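Delbridge House Sitting Room: Progress Report to the Laing Fund
Grant for furnishing and upkeep of the shared lounge
Report date: January 25, 2025

1. Purpose of the report

The Laing Fund awarded Delbridge House a grant of £3000 to put the ground floor sitting room back into daily use. The award letter asks for a written report at the halfway point, covering what has been spent, what has been finished and what is still to do. This report covers the period from the start of work in November to the date above.

2. Background

Delbridge House has two shared rooms for residents. The dining room is used at every meal. The sitting room had fallen out of use, partly because it was cold and partly because the furniture had been pushed together to make way for stored boxes. The suite was given to the house some years ago by a local family and is of good quality. It is formal in style, with patterned upholstery and a dark polished coffee table. When we asked residents whether they would prefer new furniture, most said they wanted to keep what was there and have it looked after properly. The application was written on that basis.

3. Work completed

Clearing. The stored boxes were sorted in the first week. Papers that had to be kept went to the office and the rest were recycled or given away. The curtains were taken down and washed at the same time.

Upholstery. The suite was cleaned on site by Plokeck Upholstery Care over two visits. The fabric is an old one and the firm tested a small area at the back before going further. They advised against stain treatment on the seat cushions, as the pattern could lose colour, and we followed that advice. The loose cushions were cleaned separately. One cushion cover had a split seam, which was mended by hand.

Coffee table. The top had several rings and a dull area at one end. It was cleaned back with a mild solution and then polished with Zurnerine, a wax polish recommended by the upholstery firm. Three coats were applied, with two days between each. The gold trim on the side was dusted with a soft brush only. No attempt was made to re-gild it.

Heating. The radiator valve was replaced and the radiator bled. Residents report that the room is now warm enough to sit in during the evening.

Layout. The sofas are now set at an angle to each other so that people can talk without turning round. The coffee table stands in front of the three-seat sofa. We tried the table further out into the room at first, but it narrowed the way through for anyone using a walking frame, and it was moved back.

4. Use of the room

The room reopened to residents in the evenings once the polish had hardened. It is used for television, for visitors and for a weekly tea. Drinks and snacks are allowed. Some residents were worried about marks on the table, so coasters have been bought and the top is wiped down each morning with a dry cloth. Cans and bags left from the evening are cleared by the morning staff as part of the same round. This adds a few minutes to the shift and has not caused any difficulty.

Two residents asked for the plant and the red branches to stay, and both have been kept. The painting over the sofa was also kept in its place after a short discussion about moving it to the hall.

5. Spending to date

Upholstery cleaning, two visits: £430
Radiator valve and fitting: £186
Polish, cloths, coasters and thread: £115

Total spent: £731
Balance of grant remaining: £2269

All invoices are held in the office and copies can be sent on request. The cleaning came in under the estimate in our application. The cost of the valve was not in the original budget. It was agreed with the Fund by telephone before the work was ordered.

6. Work still to do

Lighting. The present lighting is bright on the upper part of the wall but residents say it is hard to read by. We plan to buy two standing lamps and have asked for a quotation for one extra wall socket. A power strip is in use by the side table for the time being. We would like to do away with it, as the cable is a trip risk if the table is moved.

Flooring. The area under the sofas has been inspected and is sound. The strip by the door is worn and will need replacing. This is likely to be the largest single cost in the second half of the grant.

Seating. The sofas are low for some residents. We are looking at raised feet that can be fitted without altering the frames. If these prove unsuitable, one or two upright chairs will be bought in a plain fabric. We would ask the Fund to confirm that chairs can be counted under the furnishing heading.

Room photographs

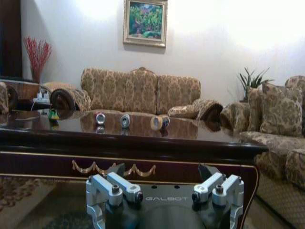
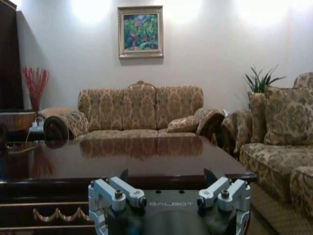
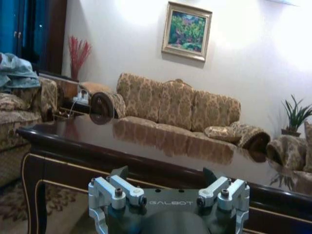
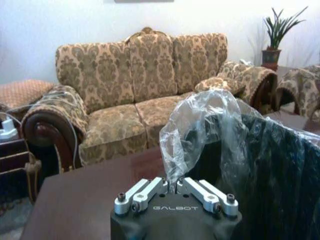

7. Risks and delays

The main risk to the timetable is the flooring. The supplier has given us a price but no firm date, and the room will have to be closed while the strip is laid. We intend to keep the closure to two days and to use the dining room for the weekly tea if needed.

A smaller matter is the care of the coffee table. The polish will need renewing twice a year. We have enough left for the next application, and after that the cost will be met from the ordinary housekeeping budget, so there will be no further call on the grant.

The upholstery firm recommends that the suite be cleaned again in two years. We have not included this in the present plan, but it has been noted in the maintenance book.

8. Requests to the Fund

We ask the Fund to note the spending set out in section 5 and to confirm the position on upright chairs. We also ask for agreement to carry any saving on cleaning across to the lighting, where the quotation for the socket may be higher than the sum we allowed.

The final report will be sent when the flooring and lighting are complete, together with the remaining invoices and a short summary of residents' comments. If the Fund would like to visit before then, any weekday afternoon is suitable apart from the day of the weekly tea, when the room is full.

Submitted by the House Office, Delbridge House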